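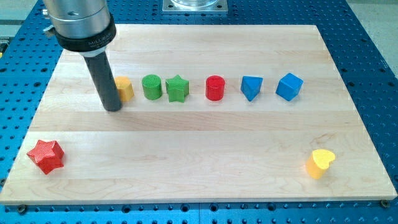 Visit to the Calado Play Area, Zeltadcombe
21/01/2019

The town parks department opened the Calado play area to visitors ahead of its formal dedication in June. The site sits on the former overflow lot at the north end of Tarnuton Park, between the ball field and the creek path. Access is from the lower parking lot only. The upper gate stays locked until the sidewalk work is done.

The tour began at the transfer platform. The main structure has 14 stations, 2 of them at ground level and under the shade roof. Ramps reach the middle deck at a grade of 1 in 12, with a level landing at each turn. Handrails are mounted at two heights on both sides. The upper deck is reached by transfer steps and a net climber, and has no ramp.

Surfacing is poured rubber over a crushed stone base. The installer, Erkivus, laid it in two colors, with the darker one marking the fall zones around the swings and the slide exits. One seam near the spinner had lifted at the corner. The parks staff had it on their repair list already and expect to fix it when the ground warms up. Loose wood fiber was considered at the design stage and dropped on account of wheelchair access.

The perimeter fence runs 264 feet and has a single self-closing gate - wide enough for a double stroller, though the latch was stiff. The paved route from the accessible parking spaces to the gate is 152 feet long. It drains toward the creek side, and there was standing water at the low point on the day of the visit. A trench drain is planned for that spot.

Benches are in place along the south edge. The drinking fountain is plumbed but shut off for the winter. The restrooms are the existing ones at the ball field, which are a fair walk with small children and have one accessible stall each.

Still to come are the sound panels, the trees on the west side and the permanent signs. The play area closes at dusk, and there is no lighting in the current budget.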